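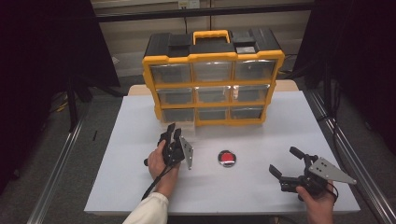
Drawer organizer, nine drawers, lid on and yellow handle at the center. Red button in front.

Section 3: Setting up your drawer organizer

I've set up more of these than I'd like to admit (my own bench, my brother-in-law's garage, the whole back wall at Danladi), so this section is me passing on how I do it. Give yourself an evening. You can rush it, but then you end up with washers in with the fuses and you'll be back here reading this again in January.

Before you start

Clear off a table. A plain light-colored top is best, because small screws disappear on anything dark or patterned! Get a roll of labels, a pencil, a few shallow bowls for sorting, and everything you plan to put away.

1. Stand the organizer upright with the drawers facing you and the black lid on top. Push down gently on both sides. If it rocks, turn it a little or move it, and check there isn't a stray screw under the base (it's always a stray screw).

2. Pull every drawer out, one at a time, and wipe it. New ones can have little curls of plastic in the corners. I use a barely damp cloth and then a dry one.

3. Put the drawers back where they came from. On the nine-drawer model they go three across and three down, and the top row is slightly larger than the ones under it. If a drawer doesn't want to slide in, don't lean on it - take it out and try the next opening.

Caution: Never carry the organizer by its yellow handle until you've checked the latches on both sides of the handle. I skipped this once with a full box of wood screws and I was finding them in my socks for a week.

4. Sort into the bowls first, drawers second. Chibuzor Ekpo taught me this and I fought him on it for ages, but he was right. Make your piles by what you use the thing for, then look at how big the piles are. Only then pick a drawer.

5. Bulky stuff gets the larger drawers. Connectors, knobs, cable clips and push buttons all take up more room than you'd guess.
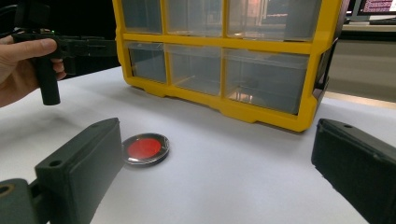
With push buttons I like to set one on the table by the drawers and eyeball it before I commit. A round one with a metal rim needs a bit of height as well as width, and if the back of it sticks out any distance you'll want to lay it on its side. Try the drawer open and shut a few times with the part inside. If you feel it catch, move up a size.

6. Heavy things go low. Nuts, bolts and anything brass belong in the bottom row, so the box won't get tippy when you pull a top drawer all the way out.

Note: Don't fill any drawer past the point where you can still get two fingers in. I once crammed 800 rivets into one and had to tip the whole thing into a bowl every time I wanted a single rivet.

7. Label last. The fronts are clear, so you can get away without labels for big parts, but M3 and M4 screws look the same to me at night. Pencil first, live with it for a few days, then do the permanent ones. There's a light gray plate at the top right of the lid too, and that's where I put what the whole box is for ("electrical", "bike", "mystery").

8. Leave one drawer empty. You'll want it by the weekend.

If a drawer sticks later on

Take it out and look at the opening behind it. Usually a part has hopped over the back and is sitting in there. Tahsin Uddin swears by rubbing a candle stub along the drawer edges - I've tried it and it does help, just go easy with the wax.

For stacking more than one organizer, see Section 4.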